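How to Wash and Re-Shape Felted Wool Slippers at Home

11/10/03
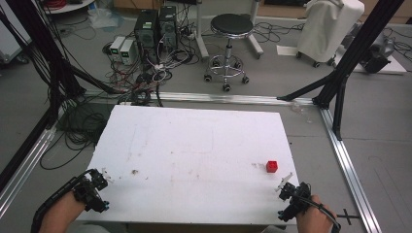

Wool slippers get grubby faster than any other thing I own, and for years I just threw mine out every March and bought new ones. Then my sister gave me a pair of Rornden clogs in a lovely mustard color and I couldn't bring myself to bin them, so I learned to wash them! You need a flat surface you don't mind getting messy for the shaping part. A white board laid on the floor is great, and it's fine if it's as scuffed and smudged as the one in the photo, as long as the marks don't rub off on wool (wipe it with a wet rag first and look at the rag).

What you need

A basin or a clean sink
Wool wash, or a mild baby shampoo
Two old bath towels
A soft nail brush
Plain white paper or cotton rags for stuffing
A pencil and a big sheet of paper

Before they get wet

Stand each slipper on the paper and trace around it. Please don't skip this, I skipped it once and ended up with a left foot and a sort of medium foot. Write L and R inside the outlines. Then take out the insoles if they come out. Mine are glued on one pair and loose on the other, and the glued ones just take a day longer to dry.

Shake out the crumbs and brush the soles. If the soles are suede, brush them dry and keep them out of the water as much as you can — suede goes stiff, and you'll be bending it back and forth in front of the TV for a week.

Washing

Fill the basin with cool water and add a small squirt of wool wash. Push the slippers under and squeeze them gently, like a sponge. No rubbing and no wringing, or they'll felt up even more and you'll have slippers for a cat. For the dark patch under the heel I put a drop of soap on the nail brush and dab at it.

Let them sit for 26 minutes (that's the length of the show I watch, so use your own show). Rinse in water of the same temperature until it runs clear. Red and navy wool will bleed a bit the first time, so wash those by themselves.

Shaping

Roll each slipper in a towel and press down hard with your hands. Now lay your tracing on the board, set the slipper on top and pull it out to the line, toe first, then the heel, then the sides. Stuff the toe with rags until it looks round again. Ghassan Nasrallah at the shoe repair on our corner taught me to stuff the heel too, and it made a huge difference on my Durens, which used to collapse at the back.

Drying

Leave them flat, away from the radiator, and turn them over in the morning. Change the stuffing when it feels damp. Thin ballerina styles are ready in a day, thick booties take 2 or even 3. I know it's tempting to put them in the dryer — don't!

If they still come out a little tight, put them on over thick socks while they're barely damp and walk around the kitchen for ten minutes or so. Fuzzy bits can be trimmed with nail scissors once everything is dry.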